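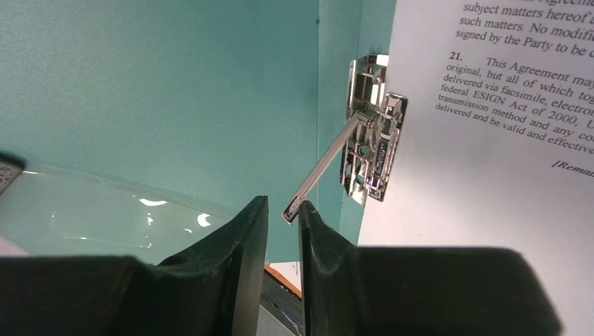 Every March I go through the house and check everything we've hung, propped, or screwed to a wall, and after a few years of doing it from memory (badly!) I finally typed the list up. The hardware receipts and the little weight-limit leaflets live in a teal folder with a shiny metal lever clip, and I'd really encourage you to keep yours in something similar, so you aren't digging through the junk drawer to find out what a bracket is meant to hold. My comments under each item are from this year's round. Seema Chauhan read over the list and added a couple of her own, which I've marked.

## Mirrors and big frames

- [x] **Lift the bottom edge gently. Does the hook or cleat shift?**
 The hall mirror is a beast at 53 pounds and I was nervous, but the cleat is solid and both screws are in the stud.
- [x] **Look at the wire for fraying, especially where it twists at the D-ring.**
 Replaced the wire on the botanical print over the couch. Two strands had popped.
- [ ] **Bumpers on the lower corners.**
 Still need these for the Solanki frame in the guest room – it has left a gray smudge on my nice new paint.

## Floating shelves

- [x] **Press down on the front edge, firmly, with everything taken off first.**
 The kitchen pair didn't budge. The one in the bath drooped a bit at the left end, so I took it down, filled the holes, and moved it over to catch a stud.
- [x] **Add up what's sitting on it and compare with the leaflet.**
 Our Karnport brackets say 40 pounds a pair. My cookbooks came to more than that once I'd set them all on the bathroom scale (yes, in stacks, yes, it took a while), so the baking ones moved to the hutch.
- [x] **Nothing heavy or breakable over a bed.**
 *Seema:* this includes the pottery. I know you love the pottery.

## Tall furniture

- [x] **Anti-tip strap at the top, screwed to a stud and to solid wood at the back of the piece.**
 The Nindell bookcase had its strap fixed to the thin back panel only, which is my own doing from when we moved in. Redone with a longer screw into the top rail.
- [ ] **Second strap for anything over 4 feet wide.**
 Just the armoire for us. Nevzat Sarıgül has a stud finder that reads through plaster and is lending it to me, bless him.
- [x] **Heavy things on the bottom shelves.**
 *Seema:* check this one again after every time you restyle!

## Lamps and cords

- [x] **No cord under a rug or pinched behind a leg.**
 Found one under the jute rug in the den and rerouted it along the baseboard.
- [x] **Bulb wattage no higher than the sticker on the socket.**
 All fine. The little brass lamp I picked up in Flavevstead had no sticker left at all, so it's unplugged until the repair shop can have a look at it.

Still open: bumpers for the guest room frame, the armoire strap, and the brass lamp.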